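Packing Wire Sets for the Introductory Electronics Kits

Project report, Packaging and Logistics course
Group members: Martim Aguiar, Oliwia Wilczyńska, Waldemar Krawczyk
Supervisor: Ryszard Kaczorowski

1. Background

The introductory electronics course lends out a kit to every student at the start of term. Each kit has a breadboard, a small power supply, a bag of parts and a set of hookup wires. The wires have always been the weak point. They were kept in one large plastic tub per classroom, and students took what they needed and threw the rest back in. By the middle of the term the tub was a single knot.

Roman Borkowska, who runs the lab store, asked our group to find a cheap way to store and move the wires as ready-made sets. The store already had a shelf full of used shipping boxes with cardboard dividers, left over from a glassware order from Jallutis, and the request was that we try those before buying anything.

2. Goals

We agreed on the following with the store at the beginning of July:

One coil per student, with all the colors needed for the first four lab exercises.
No ties, bags or clips that have to be bought again every term.
A box that a lab assistant can carry in one hand and check at a glance.
Packing time short enough that one person can prepare a full class before lunch.

3. Materials

The wire came from the existing stock plus one new order from Poon. We used insulated wire in several colors, mainly red, yellow, blue and black. We had first planned to give each color a fixed purpose (red for supply, black for ground and so on), but the old stock was uneven, so the coils do not all have the same mix. For the first exercises this does not matter much. For later exercises it probably will, and we come back to it in section 7.

The boxes are plain corrugated cardboard with slot-together dividers that make twelve compartments, three rows of four. We looked at a plastic organizer from Clevier as well. It was stronger and had a lid that closed properly, but its compartments were too shallow and the coils got pinched when the lid went down.

4. Making the coils

We tried three ways of coiling. Winding around the hand was the fastest, and it is the one we kept. You hold the wires together at one end, go around four fingers, slide the coil off and pass the last length through the middle a couple of times. The result holds its shape without a tie.

Winding around a cardboard tube gave neater coils, but they sprang open as soon as they came off the tube. Folding the wires back and forth into a flat bundle took up less room, but it put sharp bends in the insulation, and Ryszard Kaczorowski advised us against it.

The coils made by hand vary a lot in size. Oliwia's were tight and small, and Martim's were loose and stood up above the dividers. We decided not to set an exact diameter. The only rule is that a coil has to drop into its compartment without being pushed.

5. Packing

We started at the back row and worked toward the front, left to right. This was meant to keep the hand from passing over coils that were already in place, as loose loops catch on sleeves. In practice we did not always stick to the order, and a coil would go wherever there was an easy reach.
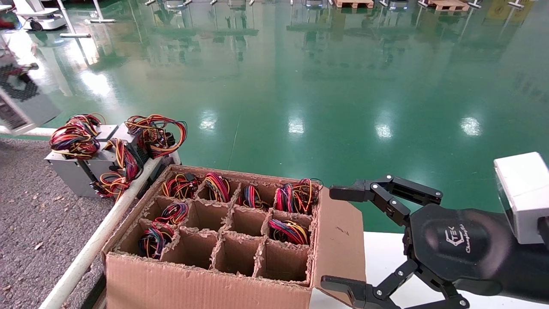
The order matters less than we expected when one person does the packing. With two people it matters more, and the two of us who tried it kept reaching for the same compartment. After that we had one person coiling and one person placing, and this worked well enough that we used it for the rest of the project.

The flaps need some attention. They have to be folded all the way out before packing begins, or they come back up and get in the way of the hand. We thought about cutting them off, but then the box cannot be closed for carrying - so they stayed on.

Dividers are the part that wears first. The top edges on our boxes are rough and the inner layer of the cardboard is torn open in places. Wire ends can hook into this when a coil is lifted out. We put paper tape over the edges of one box, and it helped, but it took Waldemar most of an afternoon and we would not do it for every box.

6. Results

We prepared 100 coils in total. After checking them against the parts list, 79 were accepted as they were. The others were short of at least one color or had come apart while being moved, and we rewound them with wire from the Poon order.

The time goal was met with two people working together. One person alone was slower than we had hoped, mostly because of the untangling that comes before any coiling can start. Now that the tubs have been emptied, this step should not come back at the same scale.

The carrying test was simple. We took a closed box from the store to the second floor and back, using the stairs. Most coils stayed in their compartments. The taller ones leaned over into the next space and had to be set straight.

7. Problems and suggestions

The mix of colors should be fixed before the next round. We suggest ordering full spools of four colors and putting the odd lengths aside for repairs.

A strip of masking tape on the outside of the box with the room number would save the assistants from opening boxes to find out where they go. Roman Borkowska has agreed to try this.

The cardboard will last for two terms at most, judging by the state of the dividers. Zisell sells replacement divider sets in a similar size, and we have asked the store for one set to check whether the slots fit our boxes. It had not arrived when this report was handed in.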